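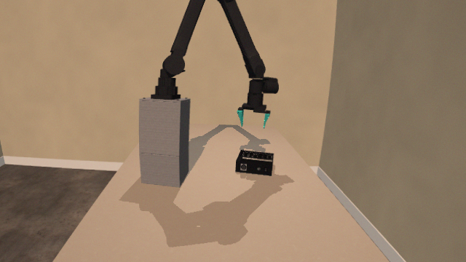 *Black jointed arm on a gray pedestal, beige tabletop. Computer rendering.*

# Dining Review: Tadico at the Bronurden Hotel

June 21, 2023

Tadico occupies the ground floor of the Bronurden Hotel, at 657 Anildale Road, and serves dinner six evenings a week. The restaurant opened in December with a short menu and a limited wine list. Both have since been extended, and our reviewers returned this month for two dinners and one weekday lunch. All meals were paid for in full, and the reservations were made under private names.

## Setting

The dining room seats 76 guests, with a further row of tables on the covered terrace when the weather permits. Inside, the tables are well spaced, and conversation at a normal volume is possible even when the room is full. Guests who prefer quiet should request the rear section, as the tables near the bar receive a steady flow of hotel traffic between check-in and the start of dinner service.

The terrace faces the river and is the more desirable place to sit before sunset. It can't be reserved. On our first visit we waited at the bar until a terrace table came free, and the host kept us informed throughout.

## The Menu

Dinner is offered as a four-course menu at $75 per person, with a small number of supplements clearly marked. A la carte dining is available at lunch and at the bar.

The first courses were the strongest part of both dinners. A chilled pea soup arrived with a spoonful of fresh cheese and a good deal of mint, and was seasoned with confidence. The smoked trout, served on a thin potato cake, was equally successful. A plate of raw summer squash with lemon and hazelnuts needed salt on the first evening and was much improved on the second.

Main courses are larger than the format would suggest. The roast chicken, served for two, had crisp skin and a pan sauce that we finished with bread. Sea bass came with braised fennel and a broth poured at the table. The fish was cooked correctly, although the broth had cooled by the time it reached us. The vegetable main, a baked eggplant with tomato and barley, was pleasant but heavy for the season, and a second meatless choice would be welcome.

Bread is supplied by Ostrowski, a bakery two streets away, and deserves separate mention. The dark rye is served warm with cultured butter, and a second basket is brought without charge.

Desserts were uneven. The strawberry tart had an excellent crust and was sold out by the middle of our second evening. The chocolate mousse was dense and overly sweet, and the accompanying cookie added little. The cheese plate, at a supplement, offered generous portions of good quality.

## Wine and Other Drinks

The wine list now runs to 200 bottles. It is arranged by style, from light to full, and each entry has a single line of plain description. Prices begin at a reasonable level, and the selection by the glass changes often enough to interest regular guests. Our server recommended a less expensive bottle than the one we had first asked for, and the advice was sound.

Drinks without alcohol receive proper attention. The rhubarb soda was dry and refreshing - a better match for the trout than the white wine we had ordered with it.

## Service

Service was courteous and well informed on all three visits. Questions about ingredients were answered directly, and one reviewer's nut allergy was recorded at the time of booking and confirmed again at the table.

Timing requires further work. The interval between first and second courses on the busier evening was longer than it should have been, and no explanation was offered until we asked. Lunch, by contrast, was prompt, and guests with afternoon appointments can dine here without concern.

## Access and Practical Information

The main entrance is level with the sidewalk, and the restrooms are on the same floor as the dining room. The terrace is reached by two steps, with a portable ramp available on request. Hotel parking is free to restaurant guests with a validated ticket. Dinner reservations are accepted by telephone and through the hotel's website, and parties of more than eight are asked to contact the restaurant directly.

## Assessment

Tadico is recommended, particularly for its first courses, its bread, and its wine service. The dessert menu and the pace of the kitchen on busy evenings remain below the standard set elsewhere in the meal. We advise an early reservation, and an early order for the strawberry tart.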